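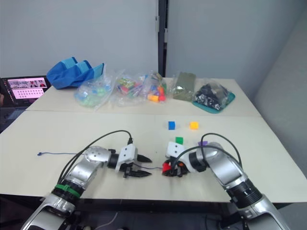 Byung-chul Jin은 부상 명단에서 복귀한 선수와 훈련만 재개한 선수를 같은 상태 코드로 묶으면 출전 가능 인원이 부풀려진다고 지적했다. 이 의견에 따라 현재 버전부터 status 필드의 값을 분리했다. 이전 버전의 파일과 병합할 때는 변환표 status_map.csv를 먼저 적용해야 한다.

데이터 개요
Skullero는 미식축구 리그의 선수단 변동 기록을 정리한 표 형식 데이터셋이다. 선수 690명의 이동 기록 거의 3000건을 담고 있다. 한 행은 한 선수의 상태 변경 한 건에 해당한다. 경기 기록과 연봉 정보는 포함하지 않는다.

필드
player_id: 선수 고유 번호. 팀을 옮겨도 유지된다.
team: 변경 시점의 소속 팀 약어.
week: 시즌 주차. 시즌 개막 전은 0으로 표기한다.
position: 구단이 공시한 포지션. 겸업 선수는 첫 번째 값만 남긴다.
status: 변경 후 상태. 값은 일곱 가지다.
injury_part: 부상 부위. 공시에 없으면 빈칸으로 둔다.

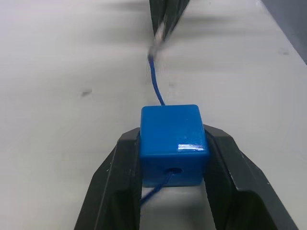
빈칸과 문자열 none은 의미가 다르다. none은 부상과 무관한 변경임을 구단이 밝힌 경우에만 쓴다. 두 값을 함께 결측 처리하면 부상 비율이 달라진다.

수집과 정제
원자료는 구단 공시문이며, Fidico 파서로 추출한 뒤 Eusebio Taipe가 중복 행을 수작업으로 검토했다. 같은 선수가 하루에 방출되고 연습생 명단으로 재계약한 경우에는 두 행을 모두 유지하고 seq 값으로 순서를 구분한다.

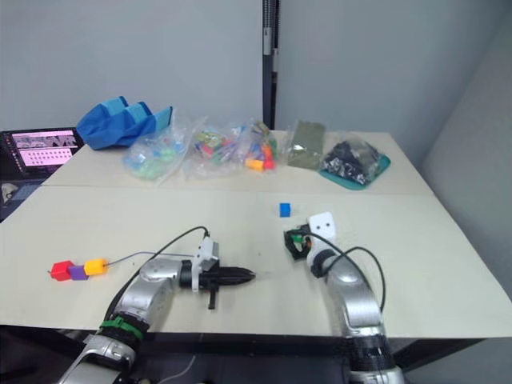

화요일에 나온 공시는 직전 경기 주차가 아니라 다음 경기 주차에 배정한다. 정정 공시가 있으면 원 행을 삭제하지 않고 corrected 열에 1을 기록한다. 집계 시에는 corrected가 0인 행만 사용할 것을 권장한다.

알려진 제한
- 시범경기 기간의 단기 계약은 누락률이 높다.
- 부상 부위 표기가 구단마다 달라 foot과 ankle의 구분이 일관되지 않다.
- 트레이드 조건부 지명권은 기록하지 않는다.

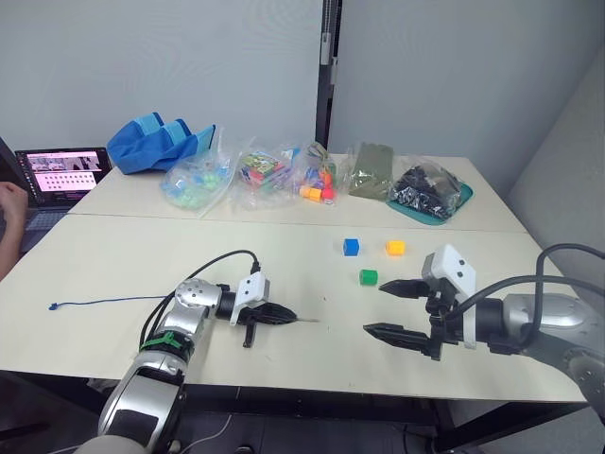 사용 방법
1. roster_moves.csv와 teams.csv를 같은 폴더에 둔다.
2. 인코딩을 UTF-8로 지정해 읽는다.
3. player_id는 문자열로 읽는다. 정수로 읽으면 앞자리 0이 사라진다.
4. team 열을 기준으로 두 파일을 결합한다.

유지 관리
Skiltetti 데이터 팀이 관리한다. 오류 신고에는 player_id, week, seq 값을 적는다. 다음 갱신은 2월 예정이다.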